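Niazi Kitchen Supply
Home > Care and Cleaning > Wood Care
Condia Wood Oil for Racks, Boards and Utensils

Item 96
In stock
Sizes: 2 (small bottle, refill can)
Ships from our own shelves

We held off on stocking a wood oil for a long time. Most of what gets sold under that name is plain mineral oil with a leaf on the label and a price that assumes you won't walk down the pharmacy aisle and compare. Condia is also mineral oil, with some beeswax in it. We carry it because the cap doesn't leak and the wax does seem to keep a finish on the wood a little longer. If you already have a bottle of food-grade mineral oil under the sink, use that up first.

The label says it "feeds" the wood. Wood that has been sawn, sanded and glued into a dish rack isn't hungry. Oil fills some of the space water would otherwise get into, and that slows down the swelling and shrinking that opens up joints. It wears off. You put more on. 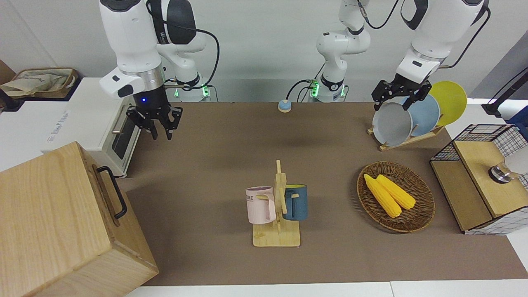

Where oil earns its keep is on the end grain: the tips of pegs, the cut ends of slats, the bottom of anything that stands in a puddle. Those spots drink it. The wide flat faces need much less than people give them, and the extra just sits there going tacky and collecting lint from the dish towel.

How to use it

Wash the piece and let it dry overnight. Most complaints we hear about sticky or cloudy results come from oiling wood that was still damp inside. Put a little on a clean rag, wipe it on, leave it 20 minutes and rub off whatever is still on the surface. Do it again the next day if the wood is new or has gone pale and fuzzy. After that, whenever water stops beading.

The maker recommends weekly treatment. The maker also sells oil. A rack used every day in an ordinary kitchen can go a good deal longer than that, and a fruit bowl that never gets wet hardly needs any.

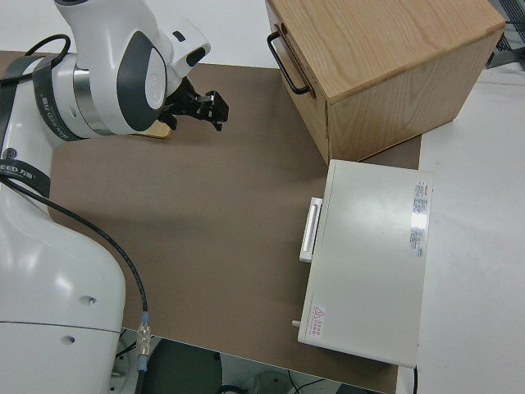
White arm beside the work surface.

What it won't do

It won't remove black spots. Those are usually mildew or a reaction with metal, and oil on top seals the look in. Sand them out, or live with them.

It won't close a crack. It will make the crack darker and easier to see.

It won't make anything safe for the dishwasher, whatever the hang tag on the refill can suggests about "everyday protection." Heat and detergent strip it in one wash. We asked Condia about that wording and were told it refers to splashes.

On wicker and rattan we'd skip it. Oil gets down into the weave where you can't wipe it off, and it holds on to dust and crumbs. A barely damp cloth and a dry afternoon by the window will do more for a basket than anything in a bottle.

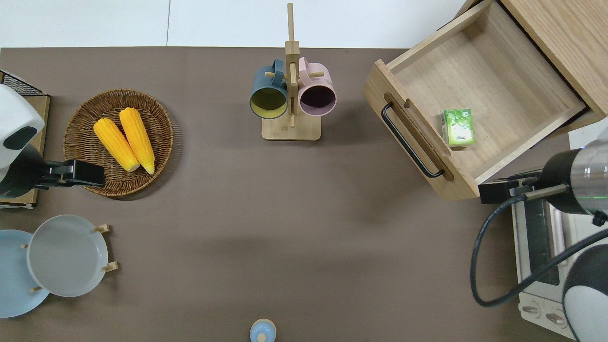

Check for varnish before you start, too. A lot of inexpensive racks and mug trees come with a clear coat, and oil can't get through it. Put a drop of water on an out-of-the-way spot. If it's still standing up round when you come back from answering the door, the wood is sealed and you can keep your money.

Condia or Pridetti?

We sell both, so take this for what it's worth. Pridetti is thinner, costs more and has a lemon scent that we find hard to get rid of on a bread board. It soaks in faster. On a rack with a lot of narrow pegs that's handy, and we'd understand anyone choosing it for that. For boards and spoons we'd buy Condia. Side by side on maple offcuts, we couldn't tell the 2 apart by looking after more than a month of use.

Kelwood, who make several of the racks in our catalog, ask for their own branded oil in the care leaflet. We've read the ingredients panel. Draw your own conclusions, but keep the leaflet if you think you might make a warranty claim.

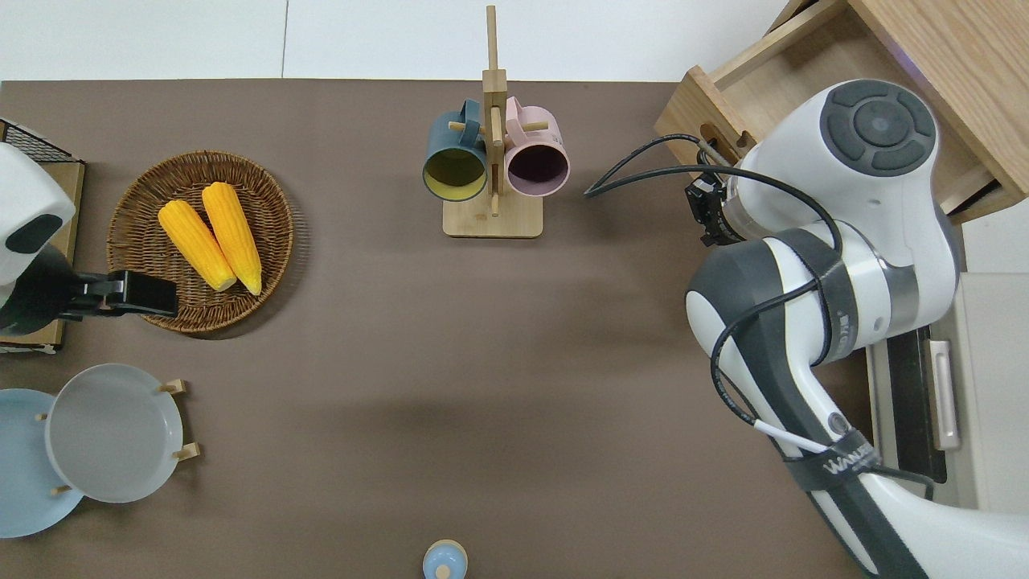 Photo: Niazi Kitchen Supply

Storage and safety

Keep the cap on and the bottle out of direct sun. Beeswax settles in a cold pantry, so stand the bottle in warm water and shake it. Wash rags in hot water with plenty of detergent, by themselves.

Contains beeswax. Contains no nut oils. The "natural" on the front label is Condia's word.

Returns: unopened bottles only. Refill cans can't go back once the seal is broken, so start with the small bottle.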